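Brarnon cloth-handling project: progress to the end of May

We promised you 2,000 recorded demonstrations by the autumn and 1,000 by the summer review. We have 302. The rest of this report tries to put that number in a good light.

Most of April went on the rig at Berwood. The two arms had to be lined up with each other three times, and the gripper jaws replaced once. Recording proper began on a Wednesday in May, after lunch, and has gone on every working day since. Each demonstration covers one cloth: take it from the basket, lay it out, fold it, add it to the pile. A person does this in a few seconds while thinking about something else. Our operators, steering both arms at once, think about nothing else and go home tired.

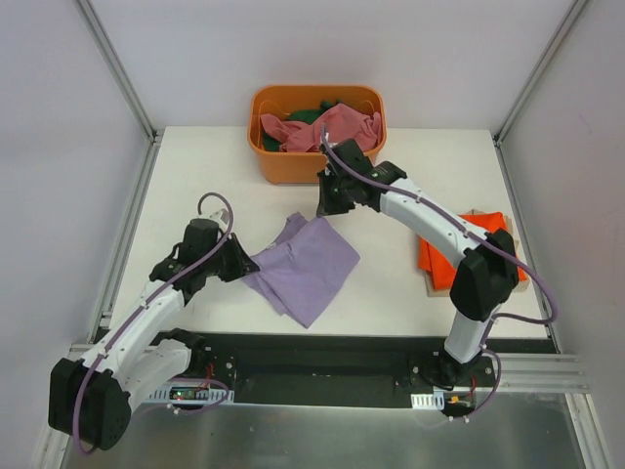 We threw out 29 further recordings, which are not in the total. Most were dropped cloths. We have since changed our minds about fumbles: if the operator recovers and finishes the fold, the recording stays in, as the learning system — known here as Vlad, for reasons lost to the minutes — will need to see how a mess is put right. It makes plenty of its own.

Vlad's first training run used the early recordings only. It reaches for the cloth with confidence and folds it with none. We expected little better at this stage and would ask you not to judge it yet.

The second rig, at Rirnulbridge, is built but awaits its power supply, now on its third delivery date. With both rigs running we can reach 1,000 by the end of September. The request for a six-week extension is attached, at no extra cost beyond more cloths.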